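I'm looking for people to come and do ordinary chores with a pair of grippers instead of their hands, and to get paid for it. If you've ever shouted at someone on the telly for loading a dishwasher badly, you may be exactly who I'm after!

A bit about us first. I run the household sessions at Grunenent, a small outfit in Iltholm that tries to work out which everyday jobs a machine can do yet and which ones it can't. The project is called Plultcombe (no, I didn't pick the name) and it's been going since January. So far we've logged 2,404 attempts at things like setting a mug down on a table, folding tea towels, putting fruit away and picking up the bits of paper that seem to breed on any floor.

## So can they do it yet?

Some of it, yes. Picking up a mug and moving it from one end of a table to the other is pretty much fine these days, as long as the mug is one the machine has met before and you haven't left the handle pointing at the wall. Apples are fine. Cardboard boxes are fine. We did some shelf-stacking in a shop called Strickland last spring and the tins went beautifully, right up until we got to the multipacks with the floppy plastic round them, and then it was misery all afternoon.

Flowers are awful. So is anything with a cable. Laundry is somewhere in the middle: a flat towel on a clear table is all right, a heap of towels in a basket is not, and a fitted sheet is a thing I'd prefer not to discuss in a job advert. People ask me when they'll be able to buy something that tidies the living room while they're out and I always say I wouldn't hold your breath, but I'd have said the same about the mugs a couple of years ago, so what do I know?

The way they get better is by learning from people doing the job slowly and properly, with the same sort of claw the machine will have. That's where you come in.

## What you'd be doing

You hold one gripper in each hand and work through a list of chores that I read out. Clear the table, put the flowers in something, move the chair, that kind of thing. Then we put it all back in a different place and you do it again. And again! I won't pretend it isn't repetitive. Some people find it oddly soothing and put in for every session going, others are climbing the walls by lunchtime, and I'd much sooner you told me early if you're in the second lot.

Each block is 45 minutes, with a proper sit-down and a cup of tea in between, and you'd do 4 blocks in a day. We start at 9.30 in the morning. The grippers aren't heavy to pick up but your forearms will let you know about it the first evening.
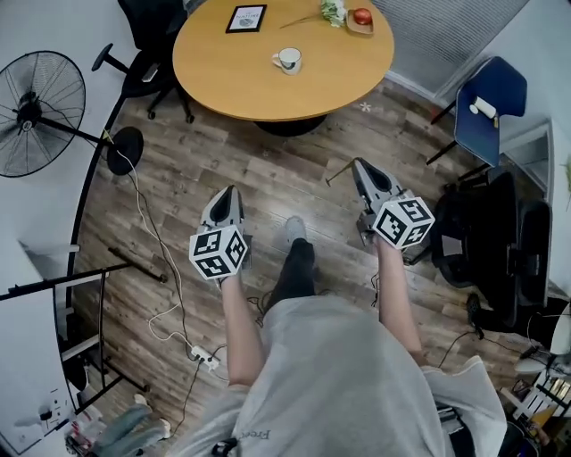

*Both grippers up, with the mug, the apple and the white flowers over on the round table.*

## Who I'm after

You need to be 18 or over, comfortable on your feet, and all right with having your hands and whatever's in front of you recorded. You don't need to know the first thing about robots. The best people I've had were a dinner lady and a chap who used to fit carpets, and neither of them had touched anything like it before. Left-handers, please do get in touch, I'm badly short of you.

Loose, comfy clothes are best. Long dangly sleeves aren't, as they catch.

If your wrists or shoulders give you trouble, drop me a line before you apply and we'll talk about shorter blocks.

## Pay and the dull bits

You're paid by the day, including the tea breaks, and we cover your bus fare into Iltholm. There are 3 places going at the moment, each for nearly a month, and there may be more work in the shop afterwards if Strickland will have us back (I did apologise about the multipacks).

To apply, send a few lines to the Plultcombe inbox at Grunenent saying which days you can do, which hand you write with, and the household job you hate most. No CV needed. I read everything myself and I'll reply either way, though give me a week if it's busy. If you'd like to try the grippers before you make up your mind, say so in your message and I'll find you a slot one afternoon.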